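About Wakero

Wakero is a small team in Storndale with one big interest: teaching robots to do fiddly jobs by showing them how it's done. We started out as 4 friends sharing a bench, and there are 23 of us now, most of whom still argue happily over which gripper is best.

Our days are spent gathering examples. An operator guides a pair of arms through a task, over and over, while we record what the cameras see and how every joint moves. Each run is checked by a second person before it goes into the training set – and yes, we keep the clumsy ones too, labelled as such, as they're often the most useful!

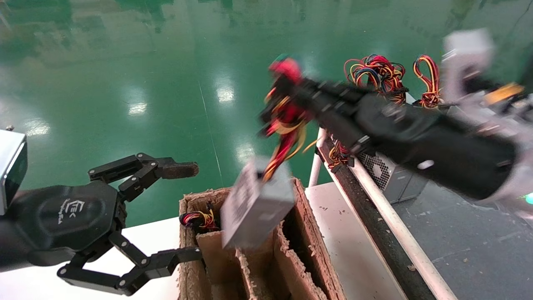 Packing work: a power supply held over a divided cardboard box.

Boxing up computer parts is our favourite task at the moment. Cables swing about, cardboard bends, and no two runs look quite alike. Our packing set, which we call Varnik, reached 3648 checked runs in January, and we're adding to it every week.

Tarık Sarıgül leads the recording floor and trains new operators. Fuseini Akpalu looks after the learning side, and will gladly draw you a graph of anything.

We love having visitors. Friday afternoons from 2 are best, and the kettle is by the door.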